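Boards on the Bench
Gallery posted by Gergely Bíró, June 25, 2023

Welcome back, and thank you for all the kind notes after the February gallery (I did read every one of them, even if I'm slow to answer!). This time it's all about motherboards and processors, which is a subject I can happily go on about until the coffee is cold. I've had a soft spot for the insides of computers ever since my uncle let me take the side panel off his old Cerau tower and told me to look but not touch. I touched, of course, and I've been at it ever since.

Amirul Rondonuwu and I have been putting together a few machines for the reading room at Halim, and we got to talking about how much there is to look at on a bare board before the case closes over it. 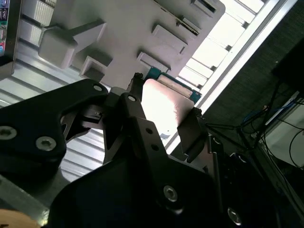
I've always liked the green boards best. I know black ones are all the rage and they do look smart behind a glass panel, but green is what I grew up with, and to me it's simply the color a computer is supposed to be on the inside. Amirul disagrees, and we had a long and friendly argument over it that lasted through lunch and most of the way to the parts store.

A word on the processor, too, as several of you wrote in to ask whether fitting one is as scary as it sounds. It's a nervous moment, I'll admit, and after about 70 of them I still hold my breath a little. Open the lever, lift the load plate, find the corner mark, and then lower the chip straight down and let it settle by itself. No pushing!
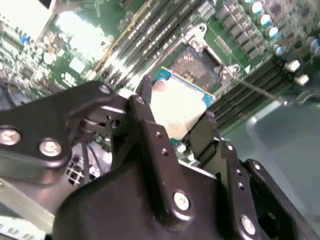 Memory is the easy part by comparison, and a nice place to let a beginner have a go. Check the notch first, open the latches, and press evenly until it clicks. My niece did all four sticks on her last build and was so pleased with herself that she asked if she could take them out and do it again.

Next up will be cases and cables, with the little Vivholm cabinet that Amirul found and has been promising to bring over. If you've got an old Setik board in a drawer, do write and tell me about it, I'd love to hear.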